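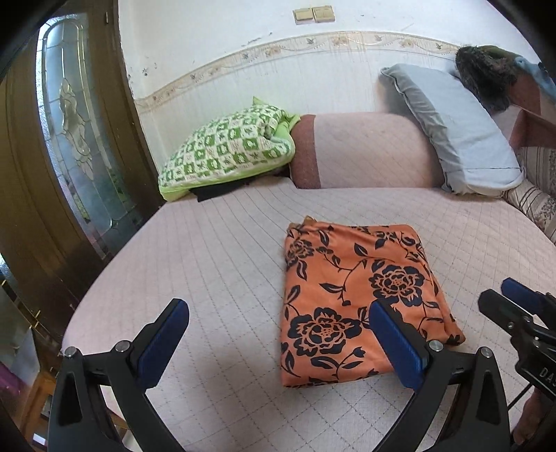

Folding bed linen: questions we keep getting

Do I have to fold things into perfect rectangles? I doubt it matters as much as the storage people claim. A flat bundle stacks better than a ball, and past that you are mostly pleasing yourself. The orange piece with the big black flowers has a creased corner that sits up a little, and I would put it on the shelf like that. Refolding for one corner is how a 15 minute job eats an evening.

Can I fold on the bed, or do I need a table?
The bed is fine. Books tell you to use a hard surface, and I have tried both without seeing much difference. Pull the cover smooth first. On a quilted one the stitching gives you lines to square the edges against, if you care about that.

Should the pillows come off first?
Only if you're folding something wide. For smaller pieces, push them up against the wall and work on the lower half.

Do checks, plain colors and big flowers have to match?
According to whom? The Plarkholm catalog would like you to buy the whole set. I mix them and sleep the same.

Is rolling better than folding?
People swear by it. I rolled everything one November and had it all back in flat stacks after 4 weeks – the rolls came loose whenever I pulled one out. Your shelves may be kinder.

Are scented drawer liners worth it?
I can't see it. Mine smelled of something for about 48 hours, then of drawer.

How do I keep sets together?
The usual trick is to tuck everything inside one pillowcase. It works until somebody needs that pillowcase. Bogumił Chmielewska wrote in from Warnach to suggest a shelf per bed instead, and I have come around to that.

What about vacuum bags?
Good for spare quilts, bad for anything you'd like to use the same night. Check the seal again after a day – I don't trust them.

12 comments | 31 shares
Contact: Plalcombe Home Pages | © Plalcombe | Back to top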